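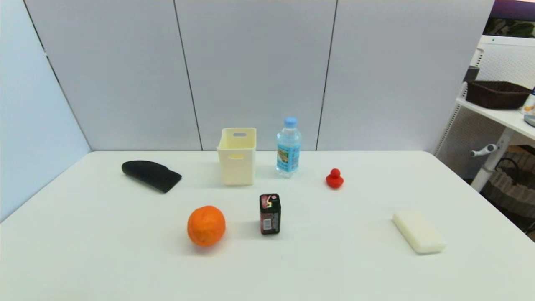 Issue 4, page 50

I want to make a case for emptying your stuff onto a table before you decide where any of it should live. All of it, or at least one drawer's worth, out in the open where you have to look it in the eye.

My whole neighbourhood seems to have gone the other way. You buy the bins first! You go to Gravau on a Saturday-sort-of-mood afternoon, you come home with a stack of matching cream ones, and then you march around the house looking for things to put in them. I've done it. I did it last November and I had a hall cupboard full of beautiful bins with one glove in each, and I still couldn't find the tape.

So, the table. Look at what ends up on one. A bottle of water, a mandarin (or a tangerine, I've never been any good at telling them apart), a red rubber duck, a little black packet with a barcode sticker down the side, a black thing that could be an oven mitt or could be a soft case. And one cream bin with handle holes, standing there with its mouth open, waiting to swallow the lot. You could do it, too. Sweep the whole business in, shove it on a shelf, call it tidy. I'd give it 2 weeks before you were elbow deep in there hunting for the duck, and by then the fruit would have something to say for itself.

My trouble with the bin is that it's so agreeable. It takes anything. A fruit bowl has opinions, you'd feel silly putting a bar of soap in a fruit bowl, and a soap dish is the same the other way around. I like furniture and dishes that are a bit bossy like that. I grew up in a house with a kitchen drawer for string and a kitchen drawer for everything else, and guess which one you could close.

People tell me the answer is labels, and I've had this argument at the Aredetti market more than once (there's a stall there that sells very handsome ones, cardboard with a metal edge). Fine, but what do you write on the label? "Duck, fruit, water"? You end up with MISC in your best printing, and MISC is where the good scissors go to die. The Nijs catalogue that came through my door had a whole spread of labelled tubs, every colour you can think of, and I swear one of them said "Odds". Odds! That's a drawer with a lid on it.

What I'd rather you did is leave the things out for an evening. Put the kettle on, walk past them a few times. The food goes first, that one's easy, you eat it or it goes back to the kitchen. The bottle goes by the door if you're the kind of person who forgets it, and I am. Then you get to the ones that don't have a home, and those are the ones worth standing over. A rubber duck belongs by the bath unless you haven't got a bath, in which case I think it's a windowsill item and you should just admit you like it. I have 3 small toys on the sill above my sink and no child has lived here for years.

My sister-in-law thinks this is a terrible way to live and that a table with things on it is a table you can't eat at. She has a point. We had supper on our laps twice while I was sorting the Nernov boxes, and there was a gravy incident I'm not going into. But I did find the tape, and I gave away four of the cream bins, and the one I kept has nothing in it except wool. I can carry it to the chesterfield by its handles and I know what's in there before I look.

Leave the lid off, if yours came with one.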